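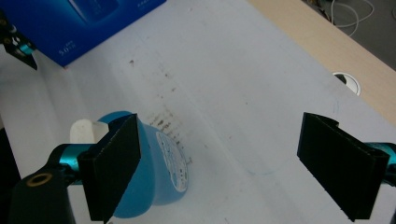 # Grirkik tabletop demonstrations

By Cristóbal Iturra
June 15, 2018

Print | E-mail

Grirkik is a set of tabletop tasks recorded by a person holding the gripper in the hand. The person does the task from start to finish, and the camera on the gripper records video the whole time. There is no robot arm in the loop during recording. A smaller part, in `remote/`, was recorded by driving an arm at the Devent site with a joystick.

## Contents

- `hand/` — 4000 demonstrations, one folder each
- `remote/` — 200 demonstrations, same layout
- `splits/` — train and test lists
- `tools/` — the Gistar reader and a playback script

Each folder holds `video.mp4`, `width.csv` (finger opening over time), `pose.csv` and `note.txt`. Poses are in the table frame for `remote/` and relative to the first video frame for `hand/`. Do not mix them without converting. `tools/convert_pose.py` does this.

## Tasks

There are 6 tasks, all with household items such as bottles and boxes: pick, place, push aside, stand up, turn label out, and put in box. The task name is the first line of `note.txt`. The second line is the operator code.

## Recording

Operators practiced each task 3 times before anything was kept. Drops and second tries are left in and marked `retry` in the note. Tables were not cleared or cleaned to a standard, so expect marks on the surface, cables and other equipment in view.

## Known problems

- `width.csv` lags the video slightly in the first Acuña sessions. The offset is in `splits/lag.txt`.
- Clear and shiny plastic gives poor pose tracking when it fills most of the view.
- Some notes from November are in Spanish.

## Use

Free for research and teaching. Please keep this file with any copy — the pose warning gets lost otherwise. Send corrections to Cristóbal Iturra with the folder number.

Print | E-mail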